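Informe de avance para la Fundación Keletti
Proyecto Jistura: pinzas de mano para registrar tareas de mesa
Taller compartido Issa, 3 de abril de 2022
Redacta: Nizar Geagea

Estimada Joelle Saab:

Le envío el segundo informe del proyecto. El primero trató casi solo de las compras y del acuerdo con el taller. En este quiero explicar lo que ya está construido, lo que hemos cambiado respecto al plan y lo que nos falta para llegar a julio. Escribo en español porque es la lengua común de todos los que reciben este documento, y pido disculpas si alguna frase queda un poco rígida.

Estado de la construcción

Tenemos terminadas 6 pinzas de mano de las 9 previstas. Cinco están completas con cámara y cableado. La sexta funciona de forma mecánica, pero su cámara pierde la señal cuando se gira la muñeca, y Samer Moussa piensa que el problema está en el conector. Las tres restantes existen como piezas impresas y todavía no tienen tornillería.

El cambio más importante está en los dedos. En la propuesta habíamos escrito que serían de una sola pieza. Después de las primeras semanas decidimos separar la punta del cuerpo, porque la punta se gasta mucho antes y era una pena imprimir de nuevo el dedo entero. La punta es ahora amarilla, también por una razón práctica: en las grabaciones con ojo de pez se distingue bien sobre una mesa blanca. El nuevo dedo tarda más en montarse, y esto explica una parte del retraso.

Suha Matar ha revisado además el recorrido de apertura. Con la versión anterior los dos dedos no abrían igual y la persona compensaba con la mano sin darse cuenta. Hemos corregido el eje izquierdo y la diferencia ya no se nota en el uso normal.

Pruebas en la mesa

Elegimos objetos de oficina corrientes, sobre todo cables y regletas. Un cable enrollado es un objeto difícil para una pinza de dos dedos: se deforma, las vueltas se separan y no hay un único punto correcto para agarrarlo. Por eso lo consideramos una buena prueba para nosotros, aunque los resultados sean menos bonitos que con un bloque rígido.
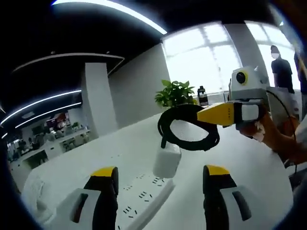

Dos pinzas junto a un cable negro enrollado, con su adaptador y una regleta blanca.

Cada sesión la hacen dos personas, cada una con su pinza, y una tercera toma notas. Hemos guardado hasta hoy 3,326 grabaciones cortas, de las cuales una parte habrá que descartar. Nabil Najjar está mirando una por una y marca las que tienen el inicio cortado o la cámara tapada. Todavía no puedo darle un porcentaje serio - prefiero esperar a que él termine antes de escribir un número que después tengamos que corregir.

Sobre la comodidad, las opiniones son diferentes. Nabil trabaja mejor con guante, Suha dice que con guante pierde sensibilidad para cerrar los dedos poco a poco. De momento dejamos que cada persona elija y lo anotamos en la hoja de la sesión. El peso es un asunto más claro: después de alrededor de 16 minutos seguidos todos pedimos una pausa, y hemos ajustado los turnos a esa duración.

Dificultades

La luz de las ventanas es fuerte y cambia durante el día. Cuando la cámara apunta hacia ellas, el fondo queda casi blanco y la parte cercana de la mesa pierde detalle. Hemos probado a fijar la exposición a mano y el resultado es mejor, pero hay que repetir el ajuste en cada turno.

El segundo problema es el cable de las propias pinzas. Tira de la mano en ciertos movimientos y a veces toca los objetos. Samer propone sujetarlo al antebrazo con una cinta y dejar una curva libre detrás de la muñeca. Lo vamos a probar en las dos pinzas más antiguas antes de cambiar las demás.

Por último, el pedido de cámaras a Romeritz llegó incompleto. Han confirmado por escrito el envío de las unidades que faltan, sin coste nuevo para el proyecto.

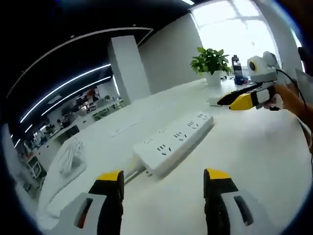 Próximos pasos hasta julio

Terminar las tres pinzas pendientes y reparar el conector de la sexta. Responsable: Samer Moussa.

Cerrar la revisión de las grabaciones y entregarle la lista de las válidas. Responsable: Nabil Najjar.

Redactar la guía de montaje con medidas y lista de piezas, para que otro taller pueda construir la pinza sin preguntarnos. Suha Matar tiene escrito el capítulo de los dedos; falta el de la electrónica.

Presupuesto

Seguimos dentro de la cantidad aprobada. Solicitamos su permiso para pasar a material de impresión lo que no se ha gastado en transporte. Si usted está de acuerdo, nos basta una respuesta por correo, y adjuntaremos las facturas al informe siguiente.

Atentamente,
Nizar Geagea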